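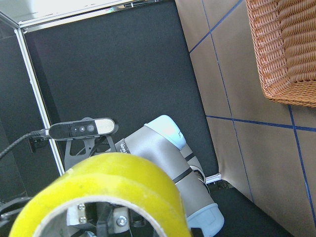
Yellow packing tape on a cardboard core.

Grusska Course Activity Data: README

Release of January 7, 2019

Summary

The Grusska Course Activity Data set contains records of how adult learners moved through a catalog of online professional courses. It covers 13 courses in project management, service management, and information security, delivered through the Seixas learning platform. The release includes enrollment records, module attempts, practice test scores, and a small body of written learner feedback.

The data set was prepared by the Kernitz Institute for Workplace Learning for use in teaching and in non-commercial research. Course materials are excluded from this release. Requests for slides, video, or workbook text should be addressed to the course owner named in courses.csv.

Contents

courses.csv: one row per course, with course code, title, level, recommended study hours, and course owner.
learners.csv: one row per learner, with a random identifier, employment sector, and preferred language of study.
attempts.csv: one row per module attempt, with start time, end time, and completion status.
practice_tests.csv: one row per practice test, with score and time allowed.
feedback.csv: written comments of no more than 300 characters, linked to a course code only.

All files are comma-separated and encoded in UTF-8. The first row of each file gives the column names. Missing values are left blank. A score of zero is a true score and should not be read as a missing value.

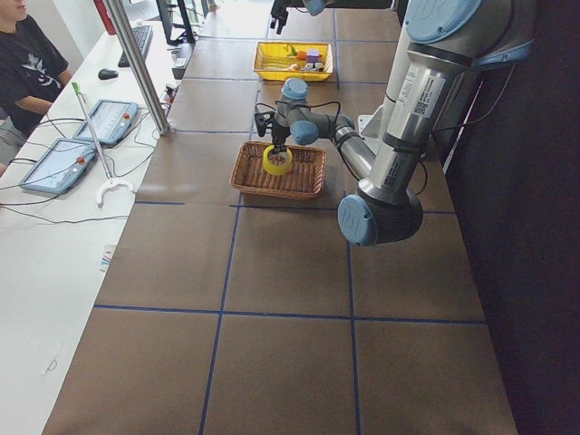

Kernitz Institute for Workplace Learning

Collection

Learners enrolled through their employers or as individuals. At enrollment they were shown a notice explaining that activity records could be shared in de-identified form, and were asked to agree or decline. Declining had no effect on access to the courses. The present release covers 382 learners who agreed and who opened at least one module. Their activity amounts to more than 3,000 module attempts.

Start and end times were recorded by the platform. A session with no activity was closed automatically, and the closing time was stored as the end time. Users of attempts.csv should therefore treat long durations with care. Modules completed on the mobile application during August were stored without an end time and are flagged in the column end_missing.

Processing

Names, e-mail addresses, and employer names were removed before the files left the platform. Start times were shifted by a random number of days for each learner. The order of events for a single learner is preserved, but dates should not be compared across learners. Comments were read by two reviewers, and any comment that could identify a person or workplace was withdrawn.

Known limitations

Learners in the public sector are more heavily represented than others. Results should not be taken as typical of all working adults. Practice tests could be repeated without limit, and the questions were drawn from a shared pool, so later scores may reflect familiarity with individual items. Official exam results are held by the exam providers and do not form part of this data set.

Two information security courses were revised during collection. Both versions share a course code and are separated by the column version.

Permitted use

The files may be used, copied, and adapted for teaching and non-commercial research, provided that the source is credited. Users may not attempt to identify any learner, or combine the files with other records for that purpose. The data must not be used to make decisions about the hiring, promotion, or pay of any person.

Suggested credit line: Grusska Course Activity Data, Kernitz Institute for Workplace Learning.

Maintenance

Corrections are listed in changes.txt, with the affected file and column. A copy of each release is held in the Brakberg archive, and earlier releases are available there on written request. Errors may be reported through the institute's data services desk. Please include the file name and row number.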